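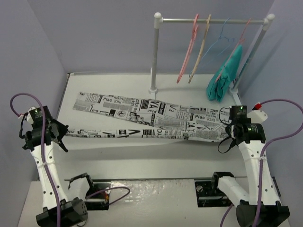
Folding a scarf is one of those chores I do without thinking, and for most of this year I have done very little except think about it. We're the small team at Grudiveck behind a method called Wavudetti, and today, Monday, August 5, 2024, we're putting out our first full set of results on getting two robot arms to handle long, thin, floppy cloth. The strip on our table is the one I've grown fondest of, black on white with newspaper-style lettering all over it, and it has given us more trouble than anything else in the drawer. A long strip slides, twists and bunches up at the ends, and when one arm pulls, the other end wanders off somewhere else. Square towels are a picnic by comparison!

So what did we do? The short version is that we stopped asking the robot to plan the whole fold in one go. Wavudetti breaks the job into short moves, and before each one it guesses where the cloth will end up if the left arm moves, if the right arm moves, or if both move together. It picks the guess it likes best, makes the move, looks again and throws the old plan away. The looking again is the part I argued against for weeks (I thought it would be too slow), and I was wrong about that. It's a bit slower per move, but the robot spends so much less time fixing its own messes that the whole fold comes out faster.

The training data came from people. We recorded 795 folds in which a person steered both arms by hand, and we kept the bad ones in. That was a big decision for us. Our older system, Gerano, learned only from clean folds, so the first time a corner flipped over it had no idea what to do and would go right on folding air. With the clumsy folds left in, the new system has seen plenty of flipped corners and plenty of people muttering and sorting them out.

Now for the numbers, which I promised the team I would not bury at the bottom. We ran 500 test folds with Wavudetti, on 16 different pieces of cloth that were never used in training. We counted a fold as good if the ends lined up and nothing was left bunched underneath, and a person who hadn't worked on the method did the judging from still photos. Compared with Gerano on the same cloths, Wavudetti got more good folds on every single piece, and it cut the time for a finished fold by up to 18 percent. The biggest gains were on the narrow strips. On plain square cloth the two systems are close, and I wouldn't tell anybody to switch for that alone.

There are things it still does badly. Slippery fabric is hard - the grippers close, the cloth creeps out, and the system can take two or three tries before it notices that it's holding nothing. Busy prints were a worry too, and I had a whole speech ready about how all that lettering would confuse the vision side. It did, early on. The system kept taking rows of type for the edge of the cloth and grabbing in the middle. We fixed most of that by training it on the outline of the cloth first and letting it see the print later, and there's a long section on this in the write-up for anyone who enjoys that sort of thing. (I do!)

I should also say what we're not claiming. This is a lab result on a tabletop, with steady light and one piece of cloth to fold at a time. We haven't tried it on a heap of mixed laundry, and we haven't tried it on anything with sleeves. Hanging clothes up is a separate piece of work with its own training set, and we don't have results to share on it yet.

Along with the write-up we're releasing the full set of recorded folds, the clumsy ones included, plus the test photos and the scores that went with them. The planning code comes with it. We've called the release Chin, after the way most of us hold a bedsheet when we run out of hands, and it's free for research and teaching. If you have two arms and a table, you should be able to get a first fold going without writing to us, though you're very welcome to write to us anyway.

Next up is a longer round of tests with softer, stretchier fabrics, and we plan to share those in October along with an updated version of the code. I'd love to hear from other groups before then, mostly about cloth that beats your system, because we'd like to try it on ours. Reporters who want to watch a folding session are welcome at the lab, and we can set up a call with the team for anyone who can't make the trip. Please send requests to the Grudiveck press desk and put Wavudetti in the subject line so that it reaches me.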